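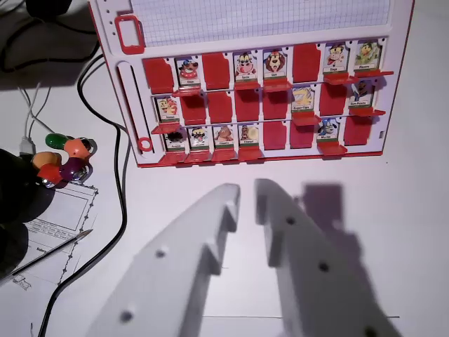
우리 팀 프로젝트 '클레타시스(Cletasis)'의 목표는 사람과 '누구게?' 게임을 하는 로봇 팔을 만드는 것이다. 상대의 대답을 듣고 후보를 추리한 다음, 후보에서 빠진 캐릭터의 판을 로봇이 자기 손으로 눕히는 데까지가 한 턴이다. 처음에는 추리 쪽이 어렵고 판 눕히기는 금방 끝날 줄 알았는데 완전히 반대였다! 빨간 판이 흰 칸막이 사이로 한 줄에 여덟 칸씩 세 줄 늘어서 있고, 손목 카메라로 보면 우리 그리퍼의 흰 손가락이 화면 아래쪽을 크게 차지한다. 가운데 줄처럼 내려간 판이 네 칸 연달아 있으면 어디서 한 칸이 끝나고 다음 칸이 시작되는지부터 헷갈린다. 그래서 한 학기 대부분을 이 판과 씨름하며 보냈고, 보고서도 그 이야기가 중심이다.

1. 팀과 역할
우리는 로봇 동아리 모레이라 소속이다. 시바타 미사키(Misaki Shibata)가 그리퍼 설계와 출력을 맡았고, 나는 인식과 전체 제어 코드를 맡았다. 추리 부분은 둘이 번갈아 가며 짰다. 미사키는 첫 회의에 손가락 스케치를 잔뜩 들고 와서 나를 놀라게 했는데, 그중에 지금 모양의 원형이 이미 있었다.

2. 인식: 서 있나, 누워 있나
처음 생각한 방법은 단순했다. 누운 판은 빨갛게 보이니까 칸마다 빨간색 비율을 재고, 기준을 넘으면 누운 것으로 본다. 그런데 캐릭터 그림에도 빨간색이 있다. 빨간 옷을 입은 디에고(Diego) 카드가 대표적이었고, 서 있는데도 누웠다고 나오는 일이 잦았다. 반대로 그늘이 지면 누운 판이 어둡게 찍혀 기준 아래로 떨어졌다.

두 번째 방법은 이름표를 이용하는 것이었다. 카드 아래쪽에 흰 이름표와 초록 띠가 있으니, 칸 안에서 그 띠를 찾으면 서 있다고 판단했다. 색 비율보다 훨씬 안정적이어서 둘이 손뼉을 쳤다! 다만 비스듬히 볼 때는 띠가 너무 가늘어져서 결국 작은 분류 모델을 하나 학습시켰다. 칸 단위로 잘라 라벨을 붙인 사진이 1253장이다. 라벨링은 지루했지만 이때 캐릭터 이름을 다 외웠다. (판에는 피카츄가 'Picachu'로 적혀 있다. 코드에서 'Pikachu'로 검색하다가 한참 동안 버그를 찾았다.)

지금은 색, 띠, 모델의 결과를 함께 보고, 셋이 엇갈리면 팔을 조금 옮겨서 다시 찍는다. 이 '다시 찍기' 한 줄이 어떤 튜닝보다 효과가 컸다.

3. 그리퍼
기본 손가락은 끝이 뭉툭해서 옆 카드까지 밀어 버렸다. 미사키는 손가락 끝을 계단처럼 깎고 네모난 홈을 냈다. 판의 윗모서리를 홈에 살짝 걸고 내리면 옆 칸을 건드릴 일이 줄어든다. 홈의 깊이를 바꿔 가며 네 번을 새로 출력했고, 첫 번째 것은 너무 얇아서 시험 도중에 부러졌다. 부러진 조각은 지금 내 필통에 있다.

판을 얼마나 세게 눌러야 하는지도 문제였다. 약하면 판이 중간에 멈추고, 세면 게임판 전체가 뒤로 밀린다. 결국 한 번에 내리지 않고 짧게 두 번 나누어 누르도록 바꾸었더니 움직임도 사람 손과 비슷해졌다. 보는 사람마다 이 동작을 제일 좋아한다.

4. 시험 결과
판 눕히기를 모두 159번 시험했다. 실패는 대략 44번이었는데, 옆 카드까지 같이 쓰러뜨린 경우와 판이 덜 내려간 경우를 모두 실패로 쳤다. '대략'이라고 쓴 까닭은 초반 기록에 판정이 애매한 시도가 섞여 있어서다. 다음에는 기록 양식부터 정하고 시작할 것이다. 실패는 맨 아랫줄에 몰렸다. 팔이 낮게 들어가야 하는데 손목이 책상에 닿을까 봐 제어 코드가 먼저 멈추곤 했다.

추리 쪽은 남은 후보를 반에 가깝게 나누는 질문을 고르는 방식이다. "모자를 썼나요?", "동물인가요?" 같은 질문이 주로 나온다. 캐릭터마다 특징표를 손으로 만들었는데, 이것이 동물인지 아닌지를 두고 미사키와 의견이 갈린 카드가 꽤 있었다. 사람마다 대답이 다를 수 있는 특징은 질문 목록에서 뺐다.

5. 아쉬운 점과 다음 계획
게임판의 위치를 매번 손으로 맞춰야 한다. 판이 조금만 돌아가도 칸 좌표가 통째로 어긋난다. 빨간 테두리의 모서리를 찾아서 자동으로 보정하는 코드를 쓰는 중이고, 직선 검출까지는 된다. 케이블 정리도 숙제다. 게임판 왼쪽으로 선이 지나가는데 팔이 그쪽으로 크게 돌 때마다 조마조마하다.

누운 판을 다시 세우는 동작은 아직 손도 못 댔다. 한 판이 끝나면 우리가 일일이 세워 준다. 미사키는 손가락 끝에 얇은 갈고리를 더하자고 하고, 나는 지금 홈으로도 될 것 같다고 생각한다. 1월에 동아리방에서 두 가지를 다 만들어 비교해 보기로 했다.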